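3.2 What the practice pads do and do not reproduce

Most studies of suturing practice treat the pad as a given. It is named once in the methods section, sometimes with a supplier, and then disappears. We think this is a mistake. If a trainee's stitches are to be scored for spacing, depth and tension, the material taking the stitches is half of the measurement, and the claims made for it deserve more doubt than they usually get.

Our review covered 123 pads, all of the soft, pale kind and drawn from two lines, Brunia and Skondent. Both are described by those who use them as "lifelike." We asked what the word was meant to cover. In the session notes it was applied to color, to surface feel, to the way the pad gives under a needle, and to the look of a stained incision, often within a single sentence. These are four separate properties. A pad can do well on one and badly on the other three, and a score sheet that has a single box for realism will hide this.

Color is the easiest to get right and, in our view, the least useful. Red staining along an incision line helps a trainee see where the stitches should go. It also makes the exercise look more serious to a visitor. Neither effect tells us much about whether the skill will carry over to tissue. Grgić's earlier argument, that visual cues of this kind raise attention in beginners, may well be sound, but it was tested on first sessions only, and we found no reason to extend it to trainees who had already used several pads.

There is also a cost. On a pad with several stained lines, the red areas are different in width and strength, and their borders fade into the pale material. Figure 2 gives a fair idea of the problem. A rater asked to measure the distance from a stitch to the edge of the incision must first decide where the edge is, and on a broad band that decision is mostly a guess. We had 104 pads rated twice, and the notes left by raters return to this point again and again. Thread is easier to judge: black on a whitish surface leaves little room for argument, and we would trust a spacing score taken between stitches well before one taken from the stain.
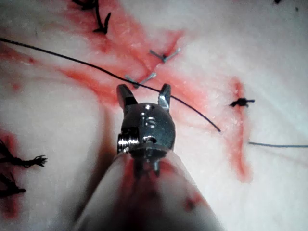 Figure 2. Open instrument jaws over a suture practice pad with red-stained incision areas and black thread.

3.3 Surface sheen and the question of feel

A second claim is that a glossy, moist-looking surface makes the pad handle more like tissue. We are not persuaded. Sheen is something seen, and feel has to be tested separately. The Greso protocol, which we followed for handling, asks trainees to rate "wetness" and "softness" on the same five-point scale, directly after one another. The two ratings moved together so closely that we suspect many trainees gave one answer twice. A shuffled order of items would be a cheap fix, and we regret not using one from the start.

Of the 203 comments collected on feel, a large share were in fact comments on looks. Trainees wrote that the pad "looked right" or "looked too clean" when asked how it behaved under the needle. It would be easy to read such remarks as support for the material — several reports have done so — but they answer a question that was not asked. We kept them in the data set and coded them apart.

What remains is a modest finding. The pads hold a stitch, they show up black thread well, and they allow a trainee to repeat the same motion on a fairly even surface. For early practice that may be enough. The stronger statement, that practice on a realistic pad produces better stitches than practice on a plain one, would need a comparison group working on unstained material, with raters who do not know which trainees used which. We did not have such a group, and neither did the earlier reports we set out to check.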